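An afternoon at the Skenlow open day

Wed 28 October

I almost didn't go. It was raining sideways, the bus was late, and I'd already been to one "see how things work" event this year that was mostly a slideshow and a bowl of mints. But Skenlow had a refurbishing workshop on the program, and I have a soft spot for old desktops, so off I went with my umbrella and a sandwich.

The building used to be a carpet warehouse and still has the long windows on the street side. You sign in, you get a paper badge, and then they pretty much let you wander! There were 17 stops on the map and I managed six before my feet gave up. The battery sorting room was closed. The cable wall was open and I spent far too long there, because I love a wall of labeled drawers and I'm not sorry.

The stop I'd come for was upstairs, past the vending machines: the Rollier room, where they open up desktop computers and decide what stays and what goes. If you've only ever seen the outside of your PC, go look at one with the side off. It's messier than you'd think, and a lot more colorful. 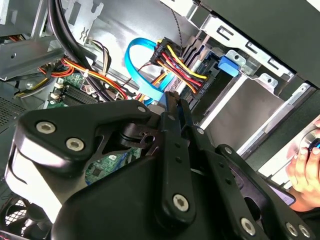 5 min read

I had forgotten how much of a desktop is just cable. There's a light-blue SATA cable looping up and over in a big U, and next to it the black power connector with its yellow, red and black wires heading off toward the drives. The blue one carries the data and the other one feeds the drive its power, which I sort of knew, but I'd always mixed up which plug was which. (The power plug is the wider one. I wrote it on my badge.)

Somebody in our group asked why the wires come in different colors, and that set off a very nice little talk about voltages. Yellow is 12 volts, red is 5, orange is 3.3 and black is ground. I'm going to be unbearable about this at home.

They also talked about cable ties, and I was surprised how strongly people feel about them. One side of the room wanted everything strapped down flat, the other side wanted slack so you can get a drive out without swearing. I'm with the slack people - I once cut through a tie and nicked the wire behind it, and the machine lived in my closet for years after that.

Afterward there was coffee downstairs and a table from Olszewski selling secondhand keyboards. I bought one. I did not need one. It has a lovely heavy space bar, though, and it was cheaper than lunch.

If you go, wear shoes you can stand in and do the upstairs rooms first, as the stairs get crowded later on. The next open day is in April, and I want to see that battery room.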